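Ikosus releases Plukero 2, grasp planning software for cluttered surfaces

12 September 2018 — Ikosus today released Plukero 2, a new version of its grasp planning and simulation software for two-finger grippers. The release is available now to all current license holders and can be downloaded as a trial from the company's website.

Plukero takes depth and color data from a camera, picks out separate items on a surface, and plans a path for the gripper to each one. Version 2 replaces the earlier planner, which treated every item as a box. The new planner works from the shape it has measured and scores grasps on curved, thin and tapered parts.

The simulator has been rebuilt as well. It ships with 1,139 object models, up from 700 in the first version, covering kitchen items, produce, packaging and small hand tools. Users can load their own models in the usual mesh formats. 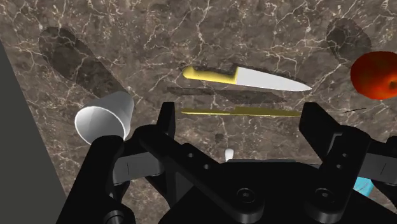
Surface textures, lighting and object poses can now be changed between runs from a single settings file. Patterned stone and strong shadows were two of the most common causes of false detections reported by users of the first version, and both are part of the standard test set. A wrist camera view is included, with the fingers modeled so that the perception module learns to ignore them.

Ideo, a maker of kitchen automation equipment, has used a beta of Plukero 2 since July to test its pick routines before loading them onto hardware. Macaraeg, which builds sorting cells for food packers, ran more than 200 test layouts during the same beta. Changes requested by both firms are in the release, among them a slow-approach mode for items lying flat and a log that records why a grasp was rejected.

Scripts written for the first version will run without changes, except for those that call the old box planner directly. A migration guide is included in the download — users should read it before updating a working cell.

Plukero 2 runs on Linux and Windows. Existing customers with a support contract receive the update at no charge.

About Ikosus

Ikosus develops perception and motion planning software for robotic picking.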